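Put the stapler back on the table

Our shared workroom in Stoldale cost 670 dollars to fit out, and most of that went on the table. It has a dark top with pale streaks through it, and it shows every crumb of eraser. I still think we spent the money well. What I object to is the rule that came with it, which says all stationery must go back in the cupboard after each use.

A small whiteboard at the back corner is the one thing allowed to stay put. It gets written on all the time.
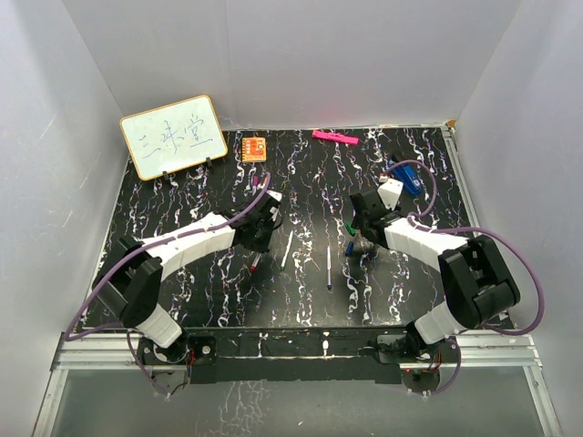

Mylene Dumlao wrote to me after I raised this in December. A bare table, she said, is the only kind people will wipe down, and she'd sooner walk to the cupboard than work around someone else's markers.

I take the point about wiping. But the cupboard is down the hall, and people don't make the walk. They fold the corner of the page over and the sheets get mixed up by Monday. A few coloured markers and a stapler within reach do more for tidy paperwork than any cupboard.

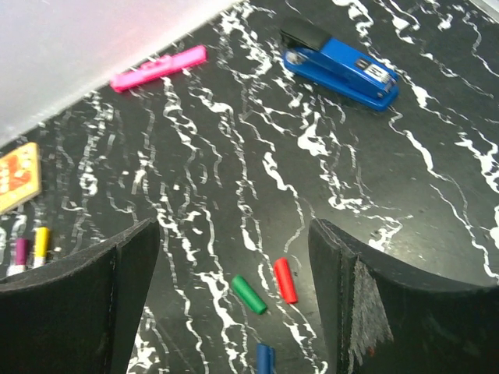

The blue stapler and other small stationery on the tabletop.

Gerardo Saludo has offered a shallow tray from Fendska, and I'd accept it tomorrow. Leave the spare paper and the 3000 staples in the cupboard.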